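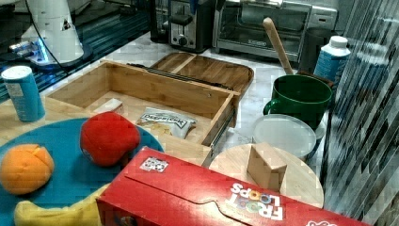
The kitchen counter, with the drawer box open and the toy fruit on its plate.

April
By the Ovivero kitchen desk

Gathering examples for Ovivero: things people keep asking me

I look after the kitchen counter for Ovivero, and I get the same handful of emails every month, so I finally wrote my answers down. If you're about to start recording with us, read the part about resets even if you skip everything else!

What are we making, exactly?

A pile of examples. Each one is a single short task, done from start to finish with a person driving the arm, and saved along with a sentence saying what the task was. Jumon (our learning model) trains on the pile and tries to do the same kinds of things by itself. My job is the pile. I get to watch Jumon try things too, but I don't touch the training side and I'd be guessing if I told you how it works in any detail.

How long is one example?

We stop the clock at 90 seconds. Most kitchen tasks fit easily, and if you keep running over, the task is probably two tasks wearing one name. "Put the apple in the box and close the lid" was like that for us. We split it up and everyone's mood improved.

How many do you need for each task?

I ask for 70 good ones before I'll mark a task as done. Good means the task got finished and the sentence matches what happened. Please don't sit there and do all 70 in one go – you get into a groove, and then every grasp comes from the same side and every apple lands on the same spot.

Why is the counter so cluttered?

I get this one a lot, usually from people who've seen a photo. Kitchens have stuff in them! If the model only ever meets one banana on a bare table, it learns about bananas on bare tables. So the toy fruit shares the counter with a cereal box, a mug, a bottle, the toasters at the back and whatever else I feel like putting out. I move things between batches, too. Last month I kept the mug in the same place for too long and had to throw in an extra batch with it somewhere else, which was nobody's fault but mine.

Toy fruit? Really?

Plush, yes. I love it. Real bananas go brown, and then your first example and your last one don't match, plus there's the smell. The plush ones squash a bit when gripped, so you don't need a perfect grasp. We do want harder objects in the mix as well, and the wooden wedge is good for that. It looks like a piece of cheese and it's a lot less forgiving than the apple.

What do I do between examples?

Reset, and reset properly. Put the task objects back in roughly the right area, but not on the exact same spot. Turn them a little. If the task starts with the box closed, close it, and if it starts open, open it all the way. Then look over the counter once before you press record. I can usually tell when somebody has hurried this step, as there's a hand in the first second of the video.

I dropped something halfway through. Do I throw it out?

Depends! If you picked it up again with the arm and finished, keep it and tick the "recovered" box in Guker. Those are some of my favorites, and Jumon needs to see what fixing a mistake looks like. If you reached in with your own hand, throw it out. If the thing rolled off the counter, also throw it out (and check under the counter, I've lost a few bits that way).

What should I write in the sentence?

Plain words, the way you'd ask somebody in your own kitchen. "Put the banana on the plate" is great. Skip anything you can't tell from the recording, like "carefully" or "the old mug." If there are two things it could mean, say where: "the snack packet in the box." Guker will suggest a sentence if you leave the line blank, and I'd rather you didn't take it. I've read a lot of them and they all sound the same after a while.

How long should I drive before taking a break?

30 minutes, then get up. I used to go much longer and my last few examples were always jerky. You won't feel it while it's happening, but you can see it in the playback.

Can I bring my own objects?

Please do. Nothing breakable, nothing sharp, nothing with liquid in it. Tell me first so I can add a name for it to the list, otherwise we end up with a "cup," a "mug" and a "coffee thing" that are all the same object.

Do the Kurek recordings count toward the total?

No, Kurek has its own counter and its own list. The file format is the same, so you can open theirs in Guker and have a look, but please don't copy them into our folders. I spent most of an afternoon sorting that out once and I still find strays.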